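The Practice Kitchen

Friday, first shift

I cooked lunches at Olmedo for 17 years before they gave me a chair. A good chair, too! It had a desk in front of it and a screen on the desk, and on the screen was Seko, the practice kitchen, where the arm learned its job before it was allowed anywhere near our real ovens in Lultedthorpe.

My job was to watch and write notes. The first thing I got was a pizza base tipped up nearly on its edge, with a whole red pepper on it, a bit of shredded cheese and a slice of raw steak. I laughed so loud that the dishwashers came over, and then all of us stood there with our coffee, shouting advice at the gripper.

"Lay it flat!"

"Slice the pepper first!"

I wrote it all down. It filled a page, and I hadn't had that much fun at work since the big freezer door came off.
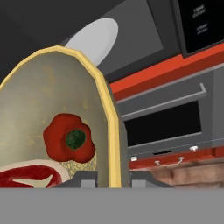

The notes

By May I had 79 pages. The engineers over at Wunholm read every one and called me with questions, real ones. How do you know a tray is too heavy for one hand? Why do you stand to the side when you open an oven? I had never put any of it into words. I'd go home and stand in my own kitchen, opening the oven door over and over, watching my elbow.

The red kitchen was my favorite to sit with – tall cabinets, the microwave built in above the oven, and the white arm reaching up from below.
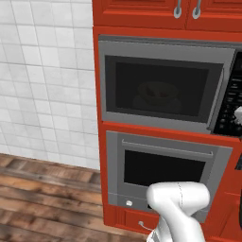
My old crew took turns in the chair after that. The baker wrote about steam. The youngest dishwasher, who had barely said a word to me in two winters, wrote four pages on how to stack wet bowls, and they were better than mine.

We lost some things, sure. The line was quieter, and I missed the heat and the yelling. Two of the prep jobs moved upstairs and had new names I could never remember. But at 11:30 the doors still opened, and I still went down to taste the soup.

"More salt," I said, and went back up to write down how I knew.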